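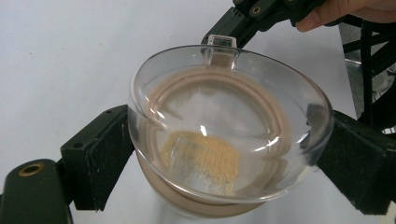

Gerlach Stackable Moving Crate, 100 liter - for rent

The Gerlach crate is our standard crate for office and household moves in Pirkness and Gratham. It replaces the cardboard box. You do not need tape, you do not need to fold anything, and the lid is attached to the crate with hinges, so it cannot be lost on the way.

Full crates stack up to 5 high. Empty crates go one into another and take little room in a corridor. Please do not load one crate with paper only up to the top, it becomes too heavy for one person to carry.

What is in the rental

The price is for one week, counted as 7 days from the delivery. With every order we give numbered labels and security seals. Wheeled bases from Jutero can be added - one base for each stack. We bring the crates to your door and collect them from the new address, also when it is on an upper floor.

Longer rental

If you need more time for unpacking, call us before the week is over and we extend the rental by single days. For orders in May we advise to reserve early, it is our busiest month.

Care

Crates are washed after each return. Please remove your old labels and take out all packing material before we collect.

Questions about quantity for your office: ask for Danylo Maksymiv. For invoices and deposits: Rainer Bauerfeind.

Prices valid from February 2023.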